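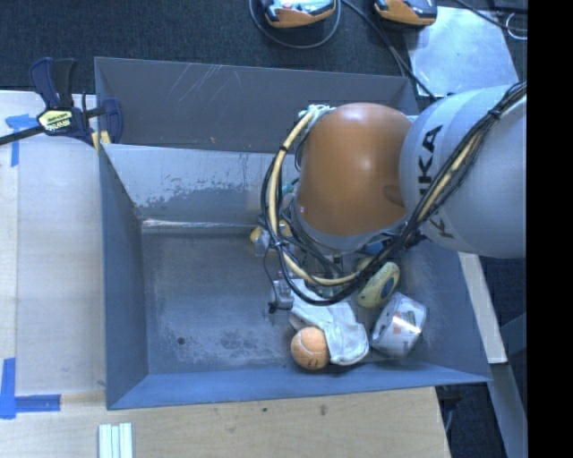
Vorkberg Cable Ramp, Two-Channel: Review
By Mizanur Gamage
02/03/2018

The Vorkberg is a drop-over cable ramp made of molded rubber with a hinged polymer lid. We bought 12 sections to carry a water hose and a power feed across the service lane at our Dultberg yard. The lane takes forklifts all day and a delivery truck most mornings. The sections have been down through one winter.

Installation

Each section has a dog-bone connector at one end and a matching socket at the other. The connectors drop in from above, so a middle section can be lifted out without sliding the whole run apart. The joints were tight when new and needed a rubber mallet. End ramps are sold separately and the product page does not make this clear. Order them with the first batch.

There are four bolt holes per section. No hardware is included. On concrete we used sleeve anchors with wide washers. Shanthi Herath laid a second run on asphalt with spikes and reports that two of them worked loose under turning traffic. For asphalt I would use longer spikes or bolt into set anchors.

Channels

The channels are wide enough for a garden-size hose or a heavy extension cord with its plug attached. A larger washdown hose fits, but the lid then sits slightly proud and rattles. Channel floors are flat with no drain slots, so water stands in them after rain. Cord connections should be kept out of the ramp.

Wear

The rubber shows scuffing on the approach side and no cracks. One lid hinge split after a forklift stopped on it and turned its wheels. Replacement lids are stocked as part 741 and snap in without tools. The yellow on the lids is molded through and has not faded much, though it picks up tire marks and needs scrubbing to stay visible at night.

Ride

Forklifts cross at walking speed without upsetting a stacked pallet. Hand trucks with small hard wheels are difficult. The slope is too steep for them and the lip at the bottom edge catches. The Umodau ramp we used before has a longer approach and is better for carts, but it weighs more and holds only one line.

Verdict

Suitable for permanent or seasonal use on concrete with vehicle traffic. Less suitable for asphalt, and a poor choice where carts or wheelchairs cross.

Rating: 7 out of 10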